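Household Habits and Sleep in Priltgate: a Term Project
Ditte Þorgeirsson

I chose this subject after a winter of sleeping rather badly myself, and I must say it turned out to be a far bigger subject than I had bargained for! My idea was to ask people in Priltgate what they do in the last hour before bed and whether they feel rested the next morning. By the end of October I had 37 completed diaries, each covering a fortnight, and I am very grateful to everyone who kept one going (one lady on Golano Street even added weather notes, which I enjoyed enormously).
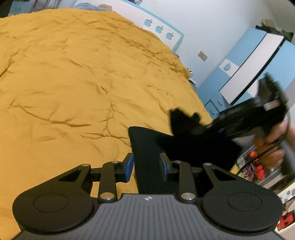

Most of the diaries put the evening meal and the last cup of tea well before ten, but the hour after that varied a great deal from home to home. Several people also wrote that they use the bed as a place to sit, read or sort things during the day, and I began to wonder whether a bed that sees so much daytime business still feels like a place for sleeping. Those 17 diaries did record later nights, though the difference was small and I would not like to lean on it too heavily.

If I had another term I would ask about noise as well, as two of the households near the Soriano bakery mentioned the early deliveries.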